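Workshop Tips: Keeping Small Parts and Cables in Order
2/7/19, by Iman Tahiri

I write these tips for the people who repair small things at home or in a shared workshop, as we do in Stetgate. My English is from school and from work, so please excuse me if a sentence is a little stiff. The tips I have tested myself, most of them after I made the mistake first.

Trays for the boards

A bare circuit board should not travel around the bench by itself. It slides under a paper, somebody puts a mug on it, and in the evening you search on your knees. I give each board its own tray. A steel tray from a kitchen store is very good, the type with round corners, because dust and small bits of wire do not stay in the corners when you wipe it. On the bottom I put something soft and white. The underside of a board has sharp points and they scratch, and on white you can find a screw that is smaller than a grain of rice.

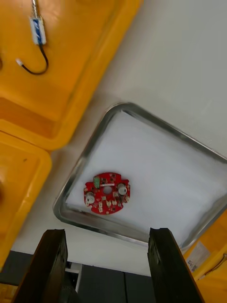 One tray, one job. I know it looks like a waste of trays. But when two jobs share one tray, the screws of the first job go into the second, and you learn this only when you close the cover. I write the name of the job on a paper strip and I put the strip beside the tray, not inside it.

If your board is sensitive to static, cloth or ordinary foam is not the right liner. Buy the antistatic foam and cut it with a long knife. Mine cost 220 for a roll, which I found expensive, but with it I lined 23 trays and there is still a piece left over.

Hold the board by its edges. Before you lift it, look where the tall parts are, so your fingers do not push on them.

Cases for the cables

For wires I do not like bags. A bag presses the wires flat and the bends stay in them for months. A plastic case with a lid is better, and a strong color is better still. Yellow is my favorite for this. Black wire and red wire are both easy to see on it, and you do not leave a yellow case behind in the car.

Lay the harness in a wide loop, as wide as the case permits. Never fold it sharp to make it fit; take a bigger case. Put a small band of white tape on the bundle in two or three places. It keeps the wires together, and you can write on it with a fine pen. Loose ends I tie together with the same tape, so they do not catch on everything when you lift them out.

Steel cable is a different animal. It has springs in it, and its cut strands can scratch the insulation of a wire. Keep it apart from the harness, in the lid or in another case. Mahmoud Sqalli, who taught me most of what I know about cables, wears gloves for it, and I have started to do the same.

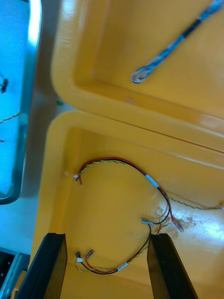
Spread the harness before you check it

To check a harness inside its case is slow and you will miss something. Take it out and put it on a clear, smooth surface. Start from one end and follow each wire with a finger until the other end. Pull very gently on every terminal. A good crimp does not move at all. A bad one turns a little, and this one you must cut off and make again.

Do this work in daylight if you can. I keep a notebook page for each harness, with the date and what I replaced. Since last June I have checked over 103 of them in this way, and the page saves me from checking the same wire two times.

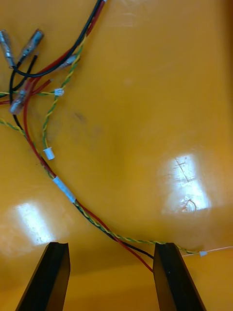
The surface matters more than people think. At Sustau, where I worked before, the benches had a rough gray mat, and small terminals went into it and did not come out. A smooth top is easier to wipe and the wires slide on it without catching. The bad side is the reflection. On a shiny orange top like mine, the lamps make bright white patches, and a crimp connector with a clear sleeve is not easy to judge in such a place. Move the connectors away from the glare, or turn off the lamp directly over you and use a small one from the side.

Wipe the top when you finish. Warm water with a drop of dish soap is enough, then a dry cloth. Do not use alcohol on a plastic top before you try it in one corner.

When you put everything back

Cases go on the shelf with the label to the front. I stack 6 at most, more than this and the lowest lid does not close well anymore. Heavy ones at the bottom, of course. Once in a month I open all of them and throw away the ends of wire that are too short for any use. I always keep too many of these.

Last updated: June
Contact: Iman Tahiri, Iltitley Workshop Pages, Stetgate
Copyright Iltitley. All rights reserved.
Back to top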